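Genaneck Bench 2: pre-run inspection, gripper comparison
Date: 14/08/2023
Inspector: Giorgia Negri
Second signature: Kai Heitmann
Units on trial: Fokwood two-finger parallel (left), Paltmont (right)

1. Emergency stop reachable from both sides of the bench
OK. Reachable by me. Kai can reach it from his chair, which he demonstrated twice during setup without being asked.

2. Arm mounts tight, witness marks aligned
OK.

3. Cable slack through full wrist rotation
OK with comment. Left arm is fine. Right arm carries more cable than I like, and at full rotation the loop brushes the forearm. Petrică says it has always done that. Noted as a finding anyway.

4. Fingers free of nicks, glue and old tape
Left: OK. Right: tape residue, removed. The tape was holding on the label that says "no tape."

5. Force limit set and read back from the controller
Left: OK. Right: FAIL at first attempt. The Panasiuk controller accepted the new limit, thanked us and kept the old one. Restarted, set again, read back correctly. Read it back after every restart until Aurelia hears from their support desk.

6. Grip holds tool on power loss
Left: OK. Right: OK, with a droop of the drill nose that I would call slight and Kai would call "settling." Hands stay out from under the tool either way.

7. Cycle counter recorded
Left 1,186. Right 2,143. Service is due at 3,000, so please don't start the long comparison on the right unit and then act surprised.

8. Drill trigger locked out during handover tests
OK. Lockout key is on the hook. In May it was in Petrică's coat - see that month's sheet.

9. Work surface clear of anything not on the task list
OK for the front table. The back table is storage and not covered by this item, a ruling I did not make and do not enjoy.

10. Log number entered before first motion
793. Entered after first motion. Marked as a finding against myself.

Result: cleared to run at reduced speed. Items 3 and 5 stay open, and Aurelia gets a copy whether she wants one or not.

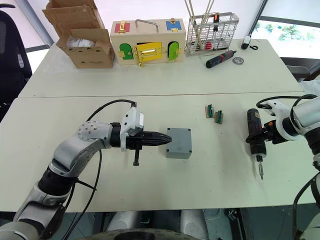 Full speed needs both open items signed off by someone other than the person who fixed them. Kai, that rules you out for item 5. Next sheet goes in the blue binder, behind this one.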